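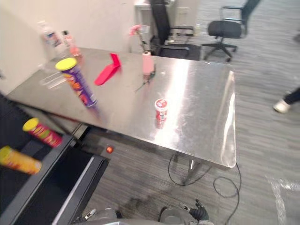 Progress report to the Tuster Fund
Sort and Share tables, Omel Community Rooms
Report date: 19/10/2025

We are now past the halfway mark of the project and I'm really pleased to be writing this one. When we applied, the idea was simple enough to fit in a paragraph: a shared table where people in the building could bring their everyday bits and pieces, learn to sort them properly, and set aside anything that could be used again. It has grown a fair bit since then, and mostly in ways we like!

The table

The biggest single purchase was the stainless steel table, and it has earned its keep. We went back and forth on this with the people at Tirkunent, who had been using an old timber one and were tired of sticky rings and stains. Steel wipes down in a moment and nothing soaks in. The top does throw back a lot of light (you can see the white streaks across it), and a couple of our regulars asked whether we could tone it down. We have tried a cloth, but it slid about and got in the way of the sorting, so for now the metal stays bare and we are looking at the lights instead.

It came in $14 under the quote, which went straight into labels and marker pens.

What goes on it

We spent a lot of May working out what to put in front of people. The first kits were too tidy - all clean cardboard and matching jars - and everyone finished in no time and went looking for the biscuits. The mix we use now is much closer to what turns up in a real kitchen or on a real desk. There's a tall purple snack can with a yellow lid, a clear plastic container, a small white tub with a red label, and a pair of plastic bottles at the back by the wall. The clear container is a favourite of mine for teaching, as it nearly disappears against the steel and people learn to look twice before they call a table finished.

The snack can starts the best arguments. Does the lid go with the can? Does the can go in with the cardboard or the metal? We ask each group to check the council's current list together and write the answer on a card for the next group, and the cards have become a nice little record of changing minds.

Then there are the things that aren't packaging at all. The artificial pink flower in its pale pink cup began as decoration, and so did the loose green stem, but groups kept picking them up and asking where they belonged. We have since made them part of the session, along with the red-pink plastic piece, under a heading of "keep, mend or pass on". That part of the hour now runs longer than the packaging part, and it's the bit people talk about on the way out.

The room

Moving into the carpeted room was a good decision. The grey striped tiles are quiet underfoot, and the office chairs have wheels, so anyone who would like to sit for part of the session can roll up close. The white desk is handy for sign-in and for the answer cards. The one drawback is spills. We now ask that everything be emptied and rinsed before it comes in, and we have bought a mat for the busier days.

Numbers so far

Our target for the full year was 100 households. We have reached that already, with a waiting list for the next intake. Across all sessions we have recorded 608 items sorted, including repeats where the same kit was used by more than one group. We'd treat that figure with some care, as the early tally sheets were filled in by whoever had a pen.

What hasn't worked

The take-home sheet was a flop. It was two pages, double-sided, in small type, and most copies were left behind on the chairs. Oda, the print shop we use, has helped us cut it to a single card that fits on a fridge door. The evening session has also been slow, and we have moved it an hour earlier to see if that suits families better.

Next steps

Over the coming months we would like to:

Put together a second kit, so two groups can work at once
Finish the fridge cards and get them out to every household that has taken part
Sort out the glare on the table
Run a swap afternoon for the "pass on" items, which are starting to fill our cupboard

The second kit will cost very little, as nearly all of it can come from donations. The swap afternoon is the item we would most like to discuss with you, as it wasn't in the original plan and would mean shifting a small amount from the printing line. We would need your agreement before the next intake opens. A full statement of spending is attached separately, and you are very welcome to come and have a go at the table yourselves.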